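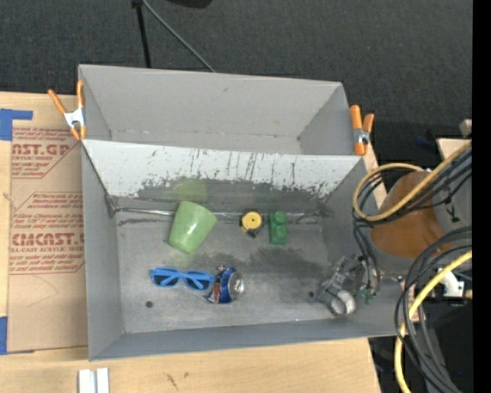 夏天洗涮多，器皿的问题也多：塑料杯有味，不锈钢盆发花，保温杯的胶圈长黑点，砧板放一夜就发黏。平时陆续记下来的做法，按材质整理在下面，用的都是家里常见的东西，小苏打、白醋、柠檬酸、食盐、洗洁精，偶尔用到牙膏和砂纸。

2025年7月整理，比去年那版多了砧板和抹布两节，塑料一节重写过。

一、塑料杯和塑料盒

塑料吸味，越软的越厉害。装过咖喱、泡菜、蒜泥的盒子，洗洁精洗两遍还是有味道，盖子比盒身更重。先用厨房纸把油擦掉，再下水洗。很多人一上来就用海绵蹭，结果海绵也吃了油，后面洗什么都是滑的。

擦过油以后，放一勺小苏打，倒温水没过，泡一个晚上。第二天冲净，开着盖晾。味道还在的话，换成淘米水再泡半天。洗净后塞一团旧报纸进去，扣上盖放两三天，也能带走一部分味道，不过报纸有油墨，取出来以后要重新洗一遍再装吃的。

染了番茄、胡萝卜、辣油颜色的，先倒一点食用油进去，用厨房纸打圈擦，颜色会跟着油下来，然后再用洗洁精把油洗掉。剩下的淡淡一层黄色，拿到阳台上晒半天，会浅很多。晒的时候口朝上，别隔着玻璃晒，效果差不少。不要连着晒好几天，塑料会变脆，先从边沿开始裂。

杯壁摸起来涩涩的、看着发雾，多半是水垢。柠檬酸一小勺化在一杯温水里，泡二十分钟，用软布擦。如果擦完还是雾的，那就是划痕，洗不掉了。划痕多的杯子容易藏茶渍，可以改成装牙刷、装筷子或者泡种子，喝水就换新的。

塑料杯不要叠着收。叠紧了，中间的水汽出不来，过几天拿出来有一股闷味。叠死了拔不开的，往上面那只里倒冷水，下面那只泡在温水里，等一会儿拧着往外抽。别用开水，薄的杯子会变形。也别拿刀去撬缝，边上起了毛刺，洗的时候割手。

买塑料盒看底部的标记。标着5的聚丙烯可以进微波炉，盖子通常是另外一种料，加热时取下来，或者虚盖着。底上什么都没印的盒子，拿来装干货和针线，不装热汤。外卖盒洗净可以再用几次，装剪好的葱花冷冻很合适，反复加热就算了。

二、不锈钢盆、桶和水槽

不锈钢也会锈，锈多半是别处来的：钢丝球断下来的细丝、泡在里面的铁锅、剪刀上的水。看见小锈点不用慌，牙膏挤一点在湿布上，顺着拉丝的方向擦，浮锈一擦就掉。横着擦会留一片花印子，对着光很明显，以后想擦匀就难了。

彩虹一样的斑是加热后形成的，对使用没有妨碍。看着不舒服，就倒点白醋，晃匀，放五分钟冲掉。白点是水垢，同样用白醋或者柠檬酸。盆底煮干了留下的焦黑，加水和一勺小苏打，小火煮十来分钟，关火放凉，木铲一推就松。没有完全松的再煮一次，别急着上铁铲。

忌讳的有两样。一样是盐水长时间放着，腌黄瓜、泡咸肉用玻璃或者陶瓷的，不锈钢盆里放一夜，底上会出针尖大的小坑，坑是修不好的。另一样是含氯的漂白水，擦台面时滴到水槽里，要马上冲掉。

水槽每天晚上用完，拿干布擦一遍，比每周大洗一次省事。下水口的提篮拆下来，边缘那一圈黏的东西用旧牙刷刷。倒一点小苏打，再倒白醋，起泡的时候气味会跟着下去一些，然后用热水冲。真堵住的管子靠这个办法通不开，要拆存水弯。拆之前下面放一只桶，把阀门旁边的东西先搬走。

划痕很多的旧盆，想让它顺眼一点，可以用2000目的水砂纸蘸水，顺着纹路轻轻过一遍，最后用布蘸牙膏收光。砂纸要一直湿着，磨出来的灰水随时冲走。带镜面的不要动，越磨越花。带涂层和上过漆的铁桶也不要磨，漆掉了，底下很快就锈。

铁皮桶、镀锌桶怕酸，醋和柠檬酸都别用，洗洁精加软刷就够了。洗完倒扣，桶底垫两根筷子，让下面透气。直接扣在木头台面上，干了会留一圈印子。木头上新留的水印，用吹风机低温挡来回吹，多半能淡下去。

三、玻璃和陶瓷

玻璃杯洗完发雾，先分清楚是油还是垢。手指一抹有印子的是油，抹不动的是垢。油用热水加洗洁精，垢用醋。窄口的瓶子伸不进手，丢一把生米或者碎蛋壳，加点水和洗洁精，捂住口使劲摇，内壁就干净了。蛋壳要捏碎一点，大块卡在瓶颈里不好倒。

茶杯里的茶垢，湿手指蘸一点盐，直接搓。内壁有金边或者釉上花的，盐会磨花，改用小苏打调成的糊，抹上去放十分钟再擦。砂锅不用洗洁精泡，它吸水，下次煮粥会冒泡沫。糊了底的砂锅加水和一点面粉煮开，放凉后刷。

瓷碗底那圈没上釉的地方很粗糙，叠起来会把下面的碗磨出灰线。灰线用牙膏可以擦掉。新买来的碗，可以拿两只底对底转着磨几下，毛刺去了，就不太刮桌面。

标签胶：吹风机吹热，慢慢揭。留下的黏胶抹食用油，等十分钟，用旧卡片刮。酒精也行，塑料杯上不要用酒精，透明的那种会出细裂纹。

四、保温杯和水壶

保温杯里的异味，十次有八次在盖子里。把胶圈取下来，用牙签裹一点湿纸巾，沿着槽走一圈。胶圈泡小苏打水，有黑点的换新的，黑点长进胶里以后刷不掉。胶圈装回去要看方向，有斜面的一边通常朝外，装反了会漏。拆之前用手机拍一张，省得猜。

杯里的茶色，小苏打加热水，敞着口放一小时。切记不要拧上盖子，起泡有压力，打开时会喷出来。牛奶、豆浆放进保温杯，超过两小时就不要喝了，夏天更短。

电热水壶的水垢用柠檬酸，放一勺，加水到最高线，烧开，放半小时倒掉，再烧一壶清水倒掉。白醋也可以，就是满屋子酸味。壶口有滤网的，取下来一起泡。家里那只Hestik的壶滤网是卡进去的，往里推一下再往上提，硬拽会把塑料脚拽断。

功率2000瓦的水壶不要和微波炉、电饭锅插在同一个插线板上。插头摸着烫手就换插座，插座发黄了要找电工看，擦是没有用的。

五、砧板

木砧板新买来先养。洗净晾干，抹一层食用油，放一晚，第二天擦掉浮油，再来一遍。矿物油更好，不会有哈喇味，Hader那种小瓶装的够用很久。养过的板子水珠能挂住，切完菜一冲就净。

每天用完，冷水冲，竖起来靠着，两面都要能吹到风。生肉切完不要用开水烫，蛋白质一烫就凝在刀缝里，先冷水加洗洁精刷净，再用热水冲。撒粗盐，用半个柠檬搓一遍，腥味会淡很多。切过蒜的地方，也可以用湿茶叶渣擦。

板子翘了，凹下去的那面朝下，垫湿毛巾，上面压重东西，放一两天。裂缝不深的可以继续用，裂到能塞进指甲就该换，缝里洗不干净。长了霉点的，细砂纸打掉表层，晒干后重新上油。霉已经往里走了，打掉一层还是黑的，扔掉。

塑料砧板起了毛，用刀背刮一遍，刮下来的碎屑冲干净。发黄的用稀释的漂白水盖着纸巾敷半小时，然后反复冲。漂白水不能碰醋，也不能碰洁厕的那类酸性东西，会出有毒的气体。前一天用过醋的，也先冲干净再说。

生熟分开，最少备2块板，颜色或者大小要一眼分得出。地方小，放不下两块大的，熟食那块可以用薄的软垫板，用完卷起来。

六、抹布、海绵和刷子

抹布有味，是没有干透。用完搓洗，拧干，展开挂着，别搭在水龙头上，叠在一起的那部分永远是潮的。每隔几天煮一次，水开了放进去煮五分钟，加一点小苏打。微纤维的布不要煮，会变硬，用热水加洗衣液泡。煮完晒到摸起来发脆，收进抽屉。

海绵按用途分，洗碗的一块，擦灶台的一块，剪掉一个角做记号。有剪角的擦灶台，定下来就不要变。海绵一发黏就换，不必等它散开。旧海绵还可以用来刷鞋边、擦窗槽，用完就扔了。

窗槽里的灰，先用干刷子扫松，吸尘器吸走，再上湿的。一开始就倒水，灰变成泥，角落里抠不出来。海绵按槽的宽度划几刀，卡进去一推，一次能走完一道。

洗杯子的长柄刷，刷头根部的铁丝会生锈，锈水流到杯底，看着像茶渍。换硅胶头的可以省掉这个麻烦，只是去油差一些。刷子挂起来，毛朝下。

七、冰箱里的小事

冰箱的味道先找来源，再谈除味。抽屉底下、蔬菜盒的缝、门封条的褶子，这几处擦完，味道去掉大半。封条用旧牙刷蘸小苏打水，从上往下走，最后一定要擦干，留着水会长黑霉。

封条关不严，夹一张纸试试，一抽就出来的那段是松的。用热毛巾敷一会儿，再用手往外拨，能恢复一些弹性。还不行就要换。

小苏打装在敞口的小碗里，放在冰箱角上，一个月换一次，换下来的拿去刷水槽。咖啡渣要晒干才能放，湿的两天就长毛。Triltora的那种挂式除味盒用过一个夏天，和小苏打差别不大，用完没有再买。

剩菜放凉到不烫手就进冰箱，不用等到完全凉透，夏天在外面放久了更容易坏。分成浅盒装，凉得快。盒子上贴一小条纸胶带，写哪天放的。记号笔写在胶带上，别直接写在塑料盒上，写上了再用酒精去擦，盒面会发毛。

绿叶菜洗了再放烂得快，不洗，用厨房纸包住，根朝下竖着。葱也这样。姜切开的一面抹一点盐，或者干脆切片冻起来，炒菜时直接下锅。

八、去油

抽油烟机的滤网，大的塑料袋铺在水槽里，滤网放进去，撒食用碱，倒热水，扎口，半小时后拿出来刷。铝的滤网不能用食用碱，会发黑，用洗洁精加热水，多泡一会儿。不知道是不是铝，看背面的字，或者先拿一个角试。

灶台趁着还有一点温的时候擦，油还没有结住。太烫不行，抹布上的水一蒸，手会疼。已经结了硬块的，湿厨房纸贴上去，喷洗洁精水，等二十分钟，用旧卡片推。玻璃灶面不要用钢丝球，用刮刀的话，刀片要放平。

灶眼的小孔堵了，火会发黄、发飘。火盖冷透以后取下来，用回形针或者牙签一个个通，冲净，彻底晾干再装。没干就点火，会啪啪响，还容易打不着。装回去要对准卡口，转一下不晃才算到位。

瓷砖缝里的油黄，牙膏加小苏打调糊，抹上去，等一会儿刷。深色填缝剂别用漂白的东西。刷完趁干爽，用白蜡烛沿着缝涂一道，以后溅上油容易擦。

油壶外面总是黏的，下面垫一张厨房纸，脏了就换。壶嘴滴油，在瓶颈上套一圈旧袜口，一周洗一次。

九、收纳时顺手做的

柜子最下面一层放重的，盆、桶、铸铁锅；眼睛高度放天天用的；最上面放过年才拿的。盖子竖着插在文件架里，比叠着好找。没有盖的盒和没有盒的盖，每年七月清一次，配不上的一律处理掉。

浅色台面上放金属盆，下面垫一块硅胶垫，推拉时不会划出灰线。已经有的灰线是金属蹭上去的，橡皮能擦掉一部分，剩下的用小苏打糊。

水槽下面的柜子潮，清洁用品放在有沿的托盘里，漏了只脏托盘。漂白水和酸性的东西分两边放。有小孩的家，这个柜子要装锁扣，粘的那种贴之前用酒精把柜门擦干净，贴完等一天再用力拉。

干货进罐之前，先冻两天，虫卵就不容易孵出来。米桶见底时洗一次，晒透，再倒新米，不要直接往旧米上面加。放几粒花椒，用纱布包着，味道淡了就换。

十、几个常被问到的

白醋和小苏打能不能混在一起用？混了会起泡，泡完剩下的基本就是盐水，去污的力气两边都抵消了。通一通下水口的浮垢可以，泡杯子就分开用，先小苏打，冲净，再醋。

柠檬酸和白醋哪个好？除垢差不多，柠檬酸没有味道，也便宜，一袋用半年。大理石台面两样都不能碰，会失光，只能用中性洗洁精。

洗碗机能不能洗木筷子？能洗，但坏得快，头上的漆先掉，掉了漆的筷子吸水，容易发霉。Nechyporuk那款木勺说明书上写了只能手洗，其他牌子的木勺照这个办就行。

新的不锈钢盆擦出来有黑灰怎么办？是抛光剂留下的，光用水洗不掉。先用食用油擦一遍，再用洗洁精，最后醋水煮一下，厨房纸擦着是白的就可以用了。

塑料杯能不能用开水消毒？看底上的标记，标5的可以短时间烫，标1的不行，会缩。没有标记的用温水加洗洁精，晾干就好，干透比烫一遍管用。

阅读后有补充的，写在评论里，有用的会加进正文。

分享 297　评论 803

相关文章
夏天怎么晒被子，几点收
旧牙刷的用处
铸铁锅开锅和日常保养
洗衣机槽多久洗一次
阳台小葱从剪根到再长
木桌上的白印怎么去
米里生虫以后还能不能吃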